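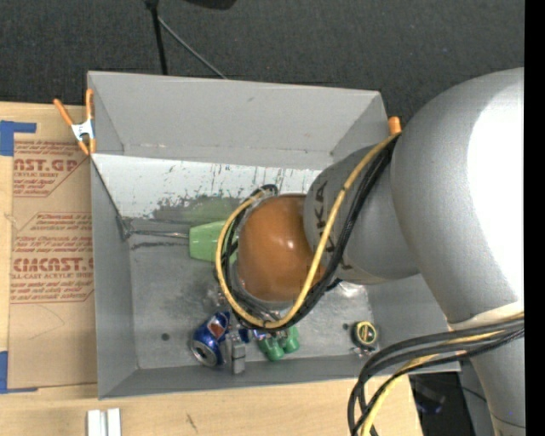
Reusable Bins and Cardboard Boxes in Local Produce Delivery

Nisha Kanaujia, Zainab Nwachukwu, Obinna Anozie
Project supervisor: Kelechi Ugwu

1. Introduction

Most fruit and vegetables sold in small stores arrive in cardboard boxes. The box is used for one trip, sometimes two, and then it is flattened and put out for recycling. Larger supermarket chains have moved part of their produce into plastic bins that go back to the supplier, get washed and are filled again. Small stores have been slower to change.

Our project looked at one wholesaler and the stores it delivers to in and near Zullbridge. The wholesaler, Plulov, began offering returnable bins to its customers a year before we started. Some stores took them, some refused, and some took them and then went back to cardboard. We wanted to find out why.

We had three questions:

Do returnable bins reduce the amount of packaging a small store has to get rid of?
Do they change how much produce is damaged on the way?
What makes a store owner keep using them or stop?

We did not try to work out the full environmental cost of each kind of packaging. That would need data on manufacturing and washing that we had no way to get. Section 6 says a little more about this.

2. Background

Cardboard has several things going for it. It is cheap, it is light, it folds flat, and every store already has a place to put it. It can be printed with the grower's name and the contents. When it gets wet it loses strength quickly, which matters for leafy greens and anything packed with ice. A stack of damp boxes will lean and the bottom one will crush.

Plastic bins cost much more to buy and have to make many trips before that cost is paid back. How many trips depends on how often bins are lost or broken. Everything we read agreed that loss is the main problem. A bin left behind a store is useful to a lot of people, and it does not always come back.

There are two common ways of dealing with loss. In a deposit system the store pays an amount for each bin and gets it back on return. In an exchange system the driver takes away one empty for every full bin delivered, and differences are settled at the end of the month. Plulov uses the exchange system. Its standard bin is sold under the name Retis and comes in a deep size for root vegetables and a shallow size for soft fruit. The shallow size nests inside the deep one when empty, but neither of them folds.

3. Method

We contacted the stores on Plulov's town route and 11 agreed to take part. They range from a corner store with one shelf of produce to Mohammed, a grocery on the north side where produce fills most of the front room. Eight of them were using returnable bins for at least some of their order when we began. The others were on cardboard only.

Each store filled in a delivery sheet for every produce delivery during the study. The sheet asked for the number of boxes and bins received, the number of items thrown out on arrival, and the number of empties sent back. We kept it to one side of a page. Zainab designed the first version, which had too many columns, and after trying it out at two stores we cut it in half.

We also did a short interview with the owner or manager at each store. Obinna did most of these. The interviews were done in person, in most cases in the middle of the afternoon when stores were quiet. We asked the same questions in the same order but let people talk if they wanted to.

Nisha spent one Saturday at Plulov's depot to see how empties are checked in and washed. Omolara Afolabi, who manages the depot, answered questions and let us copy the bin ledger for the period of the study. We used the ledger to check the store sheets.

4. Results

4.1 Number of deliveries and packages

The sheets recorded about 4,000 packages in total, counting boxes and bins together. Of these, 1,715 were returnable bins and the rest were cardboard. Even the stores that liked bins still received a lot of cardboard. Plulov only packs bins with produce it sorts at its own depot. Anything imported or bought in from another wholesaler stays in the box it came in, and that includes bananas, citrus and most grapes.

4.2 Packaging waste

Stores using bins put out less cardboard, as expected. The change was largest at stores that bought mainly potatoes, carrots, onions and cabbage, since these are the things Plulov packs itself. At stores that sold mostly fruit, the owners said they had hardly noticed a difference.

One thing we had not thought of was plastic liners. Produce in the deep bins often comes in a thin liner, which the store throws away. The same produce in cardboard usually has no liner. We did not have a line for this on the sheet, so we only know about it from the interviews. Four owners brought it up without being asked.

4.3 Damage

Fewer items were thrown out from bins than from boxes. We are careful about this result for two reasons. The bins and boxes did not hold the same kinds of produce, and carrots survive a rough trip better than peaches do. Also, some stores plainly had stricter ideas than others about what counts as damaged.

To get a fairer comparison we looked only at lettuce and tomatoes, which came in both kinds of packaging. Lettuce did clearly better in bins. Several owners said that wet boxes were the reason they had tried bins in the first place. For tomatoes we found no difference worth reporting. Tomatoes in the deep bin sometimes did worse, and one manager told us she sends them back if they are not in the shallow size.

4.4 Returns and losses

The store sheets and the depot ledger did not match. In nearly every case the store had written down more returns than the depot had. Omolara Afolabi was not surprised by this. Drivers pick up empties from whoever is working at the back door, often early in the morning, and the count is agreed out loud. If a bin is cracked the driver may take it without entering it as a return.

We could not say which record was right. For some weeks the gap was small and for others it was large enough to cause an argument over the bill. Two of the stores that had stopped using bins gave a billing dispute as the reason.

4.5 What owners told us

Space came up more than any other subject. Flattened cardboard takes up very little room, and empty bins take up a lot even when nested. Stores with a yard or a covered area at the back did not mind. Stores without one had to keep empties in a hallway or next to the staff restroom.

Cleaning was the next most common subject. Bins are supposed to arrive washed, and most do. When a bin arrives with soil or old leaves in it, staff at the store have to deal with it, and owners remembered every time this had happened.

On the good side, owners liked that bins can be stacked full without crushing, that they have handles, and that they can go straight onto the sales floor. At Mohammed the produce staff set the shallow bins directly on the display tables and refill by swapping the whole bin. They said it saved them a good part of the morning setup.

5. Discussion

Bins did reduce cardboard waste, but by less than we expected when we wrote our proposal. The limit was the supply side. A store cannot choose bins for produce that the wholesaler receives in boxes.

We expected price to be the deciding factor and it was hardly mentioned. Whether a store stayed with bins had more to do with its back room and with how well the monthly bill matched what the staff remembered. The first is hard to fix without a folding bin. The second could be fixed with a written slip at each pickup, signed by both sides, and we suggested this to Plulov. They are trying it on one route.

Liners need a closer look. If every deep bin carries a liner that is thrown away, part of the saving in cardboard is traded for plastic film, and plastic film is not collected for recycling in Zullbridge.

6. Limits of the study

All of our stores buy from the same wholesaler, and they agreed to take part, so they may be more interested in packaging than others. The study ended in August, and we have no data for winter, when root vegetables make up more of the order and bins would probably look better.

The sheets were filled in by busy people. A few were clearly done at the end of the week from memory. We left out sheets where the totals made no sense.

We did not measure the water or fuel used for washing and return trips. The depot washes bins along with its other equipment and has no separate meter.

7. Division of work

Nisha Kanaujia: depot visit, ledger check, sections 2 and 4.4
Zainab Nwachukwu: delivery sheet, data entry, sections 3 and 4.1 to 4.3
Obinna Anozie: interviews, sections 4.5 and 5
The remaining sections were written together.

8. Thanks

We thank the store owners and their staff, Omolara Afolabi and the drivers at Plulov, and our supervisor Kelechi Ugwu, who read two drafts and sent both of them back with useful comments. A blank copy of the delivery sheet can be requested from the department office.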